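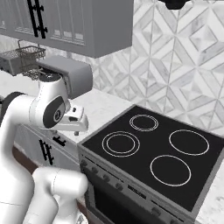 The old handles left marks on two of my doors, and the longer Hotine covered them with room to spare. I would have liked a second set of screws in the pack for the drawer fronts, but I had some in the garage that fit. Branwen Pritchard

Hotine Bar Pull, Matte Black
Item 2433
Made by Lemier

The Hotine is a straight bar pull for kitchen cabinets, pantry doors and wide drawers. It has a round bar, two posts and a matte black finish. It mounts from the back of the door with two machine screws and can be fitted upright or sideways.

We stock the Hotine in two lengths. Both are sold singly or in a pack of 6. The pack is the same item in the same finish, boxed together.

Sizes
Standard: 323 mm overall
Long: 432 mm overall

The overall length is measured from one end of the bar to the other. It is not the distance between the screw holes. The hole spacing is printed on the paper template in the box and on the product label, and you can ask us for it before ordering. If you are replacing handles and want to use the holes you already have, measure from the center of one hole to the center of the other and send us that number with your question.

Details
Material: steel bar, steel posts
Finish: matte black powder coat
Mounting: two screws, from behind
Screws supplied: one pair per handle, for standard door thickness
Template: one per box
Use: indoors only

Choosing a length

Most people use the standard size on upper cabinets and the long size on pantry doors and wide drawers. You can use one length through the whole kitchen if you like the look of it. On a narrow drawer, hold the template against the front before you order the long size. The bar should stop well short of the edges, or it will catch on the drawer next to it when both are open.

Upper doors usually take the handle upright, near the lower corner on the side that opens. Base doors take it near the upper corner. Drawers take it sideways, centered. On deep drawers some people prefer it closer to the top edge so they don't have to bend as far. Tape a pull in place for a day and see which way you reach for it.

Doors with panels or grooves

On a door with a flat frame and a recessed center, both posts need to sit on the frame. On grooved or planked doors, check where the grooves fall. A post that lands half on a groove will rock when the screw is tightened. Moving the handle sideways a little usually fixes this, as long as you move it by the same amount on every door.

Fitting

You will need a pencil, masking tape, a drill, a bit to suit the screws and a screwdriver. A scrap block of wood is useful too.

Put a strip of tape on the door where the handle will go. Line up the template with the edge of the door and mark both holes through the paper. Check the marks with a tape measure before drilling.

Clamp or hold the scrap block tight against the back of the door. It keeps the surface from splintering when the bit comes through. Drill from the front, straight in, without leaning on the drill.

Peel off the tape and push the screws through from the back. Start both by hand in the posts, then tighten each one a little at a time. Stop when the handle is firm. Too much force can crush the face of a softer door, and that can't be undone.

If the supplied screws are too long, don't use washers on the front of the door. Cut the screws down or order the short screw kit. For drawers with a separate front, you will probably need the long screw kit.

Covering old holes

Neither length hides a hole that falls outside the posts. If the old holes will show, fill them and touch up the paint before fitting the new handle. The Cindamham backplate, also from Lemier, goes behind the posts and covers small marks and chips around the old screws. It comes in the same black, but it is sold separately and only fits the standard size.

Cleaning

Wipe with a damp cloth and a little dish soap, then dry. Do not use scouring pads, oven cleaner or anything with bleach in it. Grease tends to collect on the underside of the bar on doors close to the stove, so wipe behind the handle as well as over it. Check the screws once a year or so. Handles on heavy pantry doors work loose sooner than the rest.

Scratches through the coating can be touched up with a black metal paint pen. The match is fair in matte. A glossy pen will show.

Matching items

Hotine round knob, matte black
Cindamham backplate, matte black
Lazaridis cup pull, matte black
Short screw kit
Long screw kit

The Lazaridis cup pull comes from a different finishing line and is slightly darker than the Hotine. The difference is hard to see across a room, but you may notice it if the two are mounted side by side. Order one of each first if that matters to you.

Stock and delivery

The standard length is in stock, both singly and in packs. The long length is in stock singly. Packs of the long length are due back in September, and we are taking orders for them now. Your card is not charged until the order leaves us.

Small orders go by mail in a padded box. Larger orders come by courier and need a signature.

Returns

Unused handles can come back within thirty days in their original box with the screws and template. We can't take back handles that have been fitted, so please fit one and live with it before opening the rest of the pack. If a handle arrives with a chip in the coating, send us a picture of it with your order number and we will mail a replacement. You don't need to return the chipped one.

Questions about this item can be sent through the contact form. Please quote item 2433 and the length you are asking about.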